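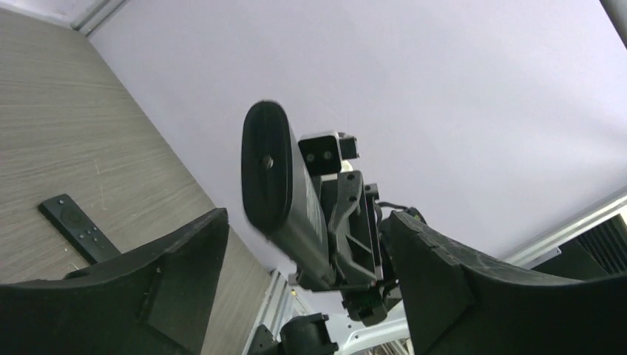
Verlorene Fernbedienungen: Tauschregal in Haseck zieht in größeren Raum

Haseck - Das Tauschregal für Fernbedienungen und Netzteile im Bürgerhaus Haseck bekommt mehr Platz. Wie Leiterin Nantana Khunthong mitteilte, wird die Sammlung noch im Januar vom Flur im Erdgeschoss in den früheren Leseraum verlegt. Dort stehen künftig 8 Regalmeter zur Verfügung, doppelt so viel wie bisher.

Im vergangenen Jahr wurden nach Angaben des Hauses 90 Fernbedienungen abgegeben. Davon fanden 71 einen neuen Besitzer. Die übrigen Geräte liegen weiter bereit, darunter viele ältere Modelle für Videorekorder und Satellitenempfänger.

Gefragt sind vor allem schlichte schwarze Fernbedienungen für Fernseher, in schmaler Bauform und mit rundem Steuerfeld. »Wer so eine verliert, merkt erst dann, dass er am Gerät selbst kaum noch etwas einstellen kann«, sagte Khunthong. Ein Ersatz vom Hersteller sei bei älteren Fernsehern oft nicht mehr zu bekommen.

Das Angebot ist kostenlos. Wer eine Fernbedienung sucht, sollte die genaue Typenbezeichnung des Fernsehers notieren, sie steht meist auf der Rückseite. Hilfreich ist auch ein Foto der alten Fernbedienung, falls noch eines vorhanden ist. Ausprobiert werden muss zu Hause. Passt das Gerät nicht, kann es zurückgebracht und gegen ein anderes getauscht werden.

Neu ist eine kleine Prüfstelle, die Chalerm Chareonsuk an einem Tisch neben den Regalen betreuen wird. Er kontrolliert, ob die abgegebenen Stücke ein Signal senden, und reinigt bei Bedarf die Kontakte im Batteriefach. Bislang wurden die Geräte ungeprüft ins Regal gelegt, was nach Khunthongs Worten immer wieder zu Beschwerden führte.

Angenommen werden Fernbedienungen aller Art, auch solche ohne Batteriedeckel. Die Batterien müssen vor der Abgabe entnommen werden. Stücke mit ausgelaufenen Batterien nimmt das Bürgerhaus nicht an - sie gehören zum Wertstoffhof. Auch Netzteile mit beschädigtem Kabel werden abgewiesen.

Ganz ohne Einwände ging der Umzug nicht über die Bühne. Der Lesekreis um Yaowalak Kaewkla hatte den Raum bisher an zwei Nachmittagen im Monat genutzt und muss nun in das Obergeschoss ausweichen. Kaewkla bemängelte, dass es dorthin keinen Aufzug gibt. Das Bürgerhaus will dem Kreis deshalb für die Wintermonate zusätzlich den kleinen Saal im Erdgeschoss anbieten. Eine Entscheidung darüber steht noch aus.

Während des Umzugs bleibt das Tauschregal geschlossen. Abgaben sind in dieser Zeit am Empfang möglich.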